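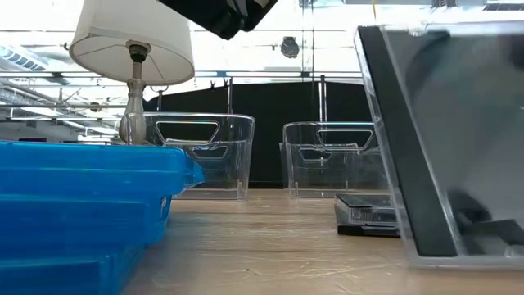
Clear bins, blue plastic, one lamp. The Giveck bench kit, ready for teaching.

The Giveck Two-Arm Teaching Bench is for people who would like a robot to tidy a table and have already tried asking nicely. You drive the arms by remote control, Giveck records every move, and after enough rounds there is something worth training on. Enough usually means 40 demonstrations per task. Your first 5 will be embarrassing — keep them anyway, the software lets you tag them.

Clear plastic is hard to see and easy to knock over, so our sorting task is full of it. Elias Nassar wrote the task sheets and insists they are fun.
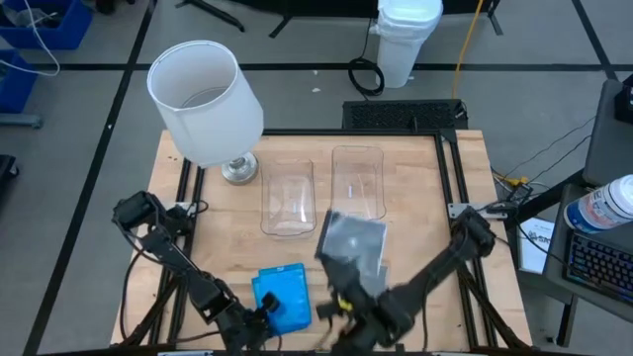 Both arms record on one clock, along with the overhead and wrist views, so a handoff from right to left stays one demonstration. Pause with the foot pedal. Sneezing is also recorded.

In the carton: two arms, bench frame, pedal, cables, task sheets. Lamp and table clutter are up to you. Setup takes roughly 40 minutes, longer if you label the cables afterward.
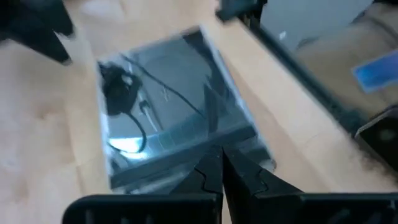

Can I fix a bad grasp without redoing the whole run?
Rewind to any point before the grasp, take over with the controls and carry on from there. The old ending is saved as a separate branch.

Page updated Jul 21, 2024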